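## Skistivik tabletops: care and repair FAQ

**What is the surface made of?**
Skistivik tops have a matte lacquer over a pressed core. The lacquer is water-based and cures fully in four weeks. Until then, keep trivets, rubber feet and plant pots off it.

**How do I clean it day to day?**
Use a soft cloth, lukewarm water and a drop of dish soap. Wipe dry. Do not use scouring powder, melamine sponges, acetone or anything sold as a polish. Polish fills the matte texture and leaves shiny patches that cannot be removed without sanding.

**Coffee left a ring. What now?**
Fresh rings come off with soap and water. For older ones, mix baking soda and water to a thin paste, leave it for ten minutes and wipe it off without rubbing. Repeat once at most. If a brown edge remains, the stain is in the lacquer and the area needs to be recoated. 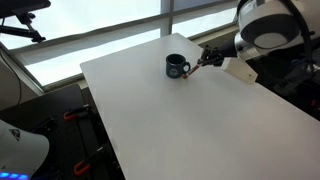 White rings are a separate problem. They are moisture trapped under the finish and often clear up in a few days if the room is dry. A hair dryer on its lowest setting speeds this up. Keep it moving and stop if the surface feels warm to the hand.

**Can I put hot dishes on it?**
Cups and plates, yes. Pans straight from the stove, no. Heat damage is not covered by the warranty.

**Which grit do I use for sanding?**
Start at 1000, used wet, with a cork block. Finish at 2000. Anything coarser cuts through the lacquer at the rounded corners, where the coat is thinnest.

**Which repair lacquer fits my top?**
Tops with a serial number starting with T use Thiele 109. All others use Clarnico 465. The number is on a sticker underneath, next to the leg plate. The two lacquers do not bond to each other. If the sticker is missing, send us a photo of the leg plate.

**Do you refinish tops in the shop?**
Yes, at the Plorneck workshop. Take the legs off first and keep the bolts. Drop-off is until 4 p.m. The workshop closes for stocktaking in March.

**Who do I contact about a warranty claim?**
Wiebke Ostermann handles claims. Include the serial number and the proof of purchase.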